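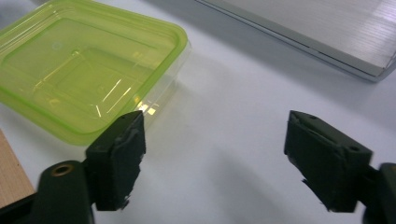
*A clear plastic food box with a bright green rim, on a white table.*

# How does a cricket scorer remember every ball?

When you watch a cricket match, you look at the batter and the bowler. But near the edge of the field sits a person with a book and many sharp pencils. This person is the scorer. The scorer writes down each ball of the match, also the balls when nothing happens.

In our club, Vella Juniors, the scorer is Roscoe Holloway. He started when he was eleven years old, and he has kept all his old books. One of them has a big tea stain on the page of a final against Sandberg. It is still possible to read it.

## First, what is an over?

A bowler bowls six balls, and then another bowler must bowl from the other end of the pitch. These six balls together are called an **over**. If a ball is not fair, for example too far away from the batter, it does not count as one of the six and must be bowled again. So some overs have seven balls or even more.

In the score book there is one small box for each over. Into this box the scorer puts six little signs.

## The secret signs

They look like a secret code, but you can learn them in one afternoon.

- A dot (**.**) means no run. It is called a "dot ball."
- A number, like **1**, **2** or **4**, means the batter made this many runs.
- A **W** means a wicket. The bowler got the batter out.
- A plus sign (**+**) means a wide, a ball too far away to hit.
- A circle means a no-ball, a ball that breaks one of the rules of bowling.

Now try to read this over:

**. 1 4 . W 2**

The first ball gave nothing. From the second ball came one run, and the third went all the way to the rope for four. Then there was a dot, then a batter was out, and from the last ball the new batter made two. Add the runs: 1 + 4 + 2 = 7. The over cost the bowler seven runs, and he took one wicket.

If all six balls are dots, the over is called a **maiden**. The scorer joins the six dots with lines to make the letter M. Bowlers are very proud of their M's.

## Why write it two times?

The scorer writes every ball in the line of the bowler, and also in the line of the batter. This seems like too much work. But at the end you can add the batters' runs, and you can add the bowlers' runs, and then see if the two sums agree.

You must be careful with the **extras**. These are runs which no batter made with the bat. If the batters made 90 runs and there were 12 extras, the total is 102. When the book says 102 on one side and 101 on the other side, somebody has forgotten something, and both scorers have to search for it.

Yes, both! Each team brings a scorer, and they sit next to each other. After each over they compare. It is allowed to be friends with the other scorer.

## Talking with the umpire

The umpire stands in the middle and shows signals with the arms. Both arms straight up means six runs. Both arms stretched out to the sides means a wide. The scorer must answer each signal, usually by lifting one hand or waving something white. The umpire waits until the answer is seen, and only then the game goes on.

## How much writing is it?

A long match in which each team bats 50 overs can have 600 balls, and that is before we add the wides and the no-balls. Our coach, Ciarán Nic Giolla, once asked Roscoe how many balls he wrote down in one summer. He looked in his books for a while and said 3,000, if we do not count the practice games.

## Try it yourself

Take a sheet of paper and draw a row of boxes. Watch a match on television, or go to a park where people play, and score five overs, which is 30 fair balls. Use a pencil and have an eraser near you. If you miss a ball, ask the person next to you at once, before the next one is bowled.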